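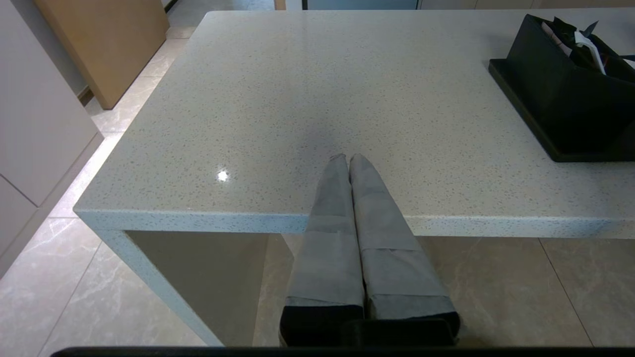

*Gripper fingers at the speckled tabletop, with a tray of papers and packaging at the far corner. Urnel, 25/08/2024.*

The woman who runs the sorting room at Urnel has worked there long enough to remember when every returned sample kit was opened and cleared by hand. Since June, part of that job has gone to an arm the staff call Sima.

"It does the tidying up," she said. "Paper in one place, plastic in another. We still open the kits and check what's in them."

The room handles up to 300 kits a day. Before the arm arrived, two people spent most of each afternoon clearing packing material. One of them now works on customer calls. The other stayed and looks after the machine.

"I was asked if I wanted to move and I said no," he said. "I like being on my feet. But I had to learn the software, and the first month was slow."

His shift log for that month lists 41 stops. Most were crumpled sheets the fingers couldn't get hold of, he said, or thin pieces lying flat against a tray. He changes the finger sleeves himself and keeps spares in a drawer.

Not everyone is pleased. A packer on the early shift said she misses having a second person to talk to. "You used to get help if you fell behind," she said. "Sima doesn't notice if you're behind."

Her manager agreed that was a fair complaint. Breaks have been moved so that two people now overlap at midday – a change the staff asked for.

Pay has stayed the same for everyone in the room. A second arm is planned for the Tredum site, where the staff have asked to see the new shift plan before it is installed.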